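The case for the two-shelf shoe rack

Most storage advice for entryways assumes that more capacity is better. I disagree. A household that keeps 10 pairs by the door wears very few of them, and the rest get in the way. Two shelves, loaded with a gap or two left over, will do the job for indoor footwear.

Width matters more than height. The Dokbridge rack I used through January was 600 mm wide. That holds two pairs of thick-soled slides per shelf – three if you let them touch, and I don't recommend it. A board needs some bare timber on it or every return becomes a reshuffle.
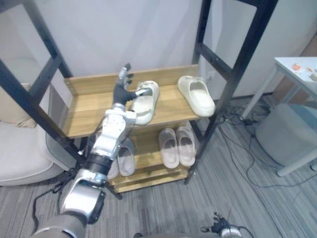 Cream slides on the upper shelf, mauve-pink and grey below.

The second point is the floor. Carpet tile is forgiving underfoot but it holds grit, and a rack that sits low makes the strip beneath it hard to vacuum. I would accept a smaller shelf in exchange for better clearance. Clatititz sells a 500 mm unit with longer legs, and it is the easier of the two to live with. Check the fasteners as well. Screws driven into softwood work loose and need a turn every few months.
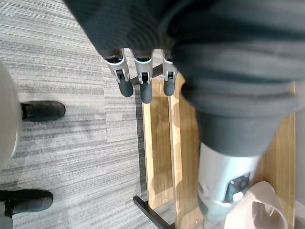 Honey-coloured planks, black metal and grey carpet tile.

Third, the back rail. Catalogues treat it as trim. On a shallow shelf it is the part that stops a slide from going over the rear edge when it is pushed in toe first. I would not buy a rack without one, whatever the colour of the frame.

Soft slippers are harder to store than moulded ones. A moulded slide keeps its shape wherever it is put. A felt or fuzzy slipper sags, and its heel can end up hanging over the front of the board.
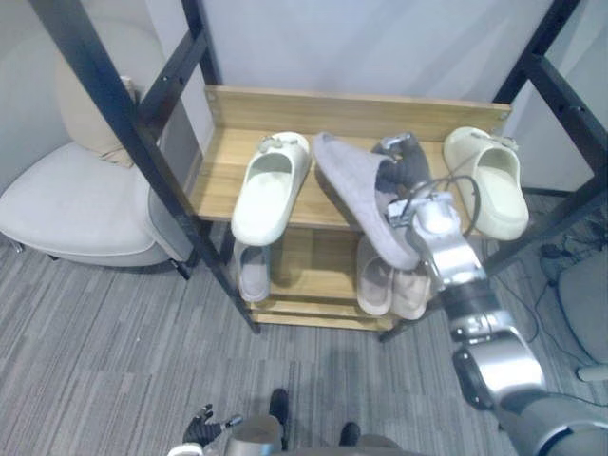 Sorting by pair, then by material

Pairs should stay together. Splitting a pair to fill the ends of a shelf looks balanced but costs a second reach. Where both kinds must share a board, though, I make an exception: soft pair in the middle, one firm slide at each end to hold the row in line. 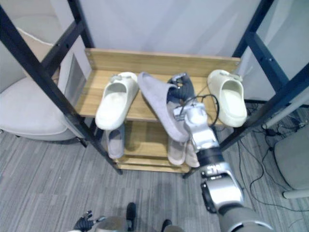

What to leave off the rack

Outdoor boots, anything wet, and anything unworn for a season. Boots belong on a tray. The rest can go in a closet, where 5 minutes of digging twice a year is a fair price for a clear doorway.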